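Search products
Enter keyword or item number
Go

Serkell Stone Countertops
Supplied by Lustley – Ekadport showroom

Serkell countertops are cut to order for kitchens, serving areas and teaching rooms. Each order is handled by one member of our staff from first measurement to final fitting.
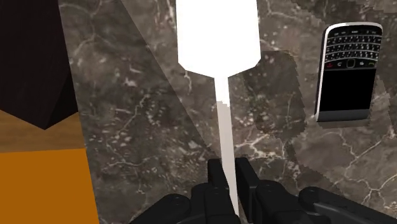
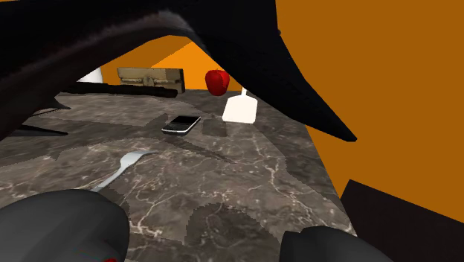 Measuring and Templates

A site visit is required before any stone is cut. Base cabinets must be fixed and level at the time of the visit, and the sink and faucet should be on site. Customers in Ekadport are normally offered an appointment within 7 working days. Ravindra Chauhan schedules all visits.

Finishes

Polished and honed finishes are offered at the same price. The honed finish shows fingerprints less readily – it does, however, need sealing more often. Veining varies from slab to slab, and small showroom samples should be taken as a guide only. Customers may reserve a particular slab at the Shehata yard on payment of a $100 deposit, credited to the final invoice.

Care

Wipe up oil, wine and citrus juice promptly. Clean with warm water and a mild soap. Do not use vinegar or scouring powder. After sealing, leave the surface unused for 24 hours.

Orders and Questions

Written quotations are prepared by Rekha Bhardwaj. Questions about an existing order should be sent to Sumaiya Khondokar, with the order number in the subject line.

Prices last reviewed 9/7/23.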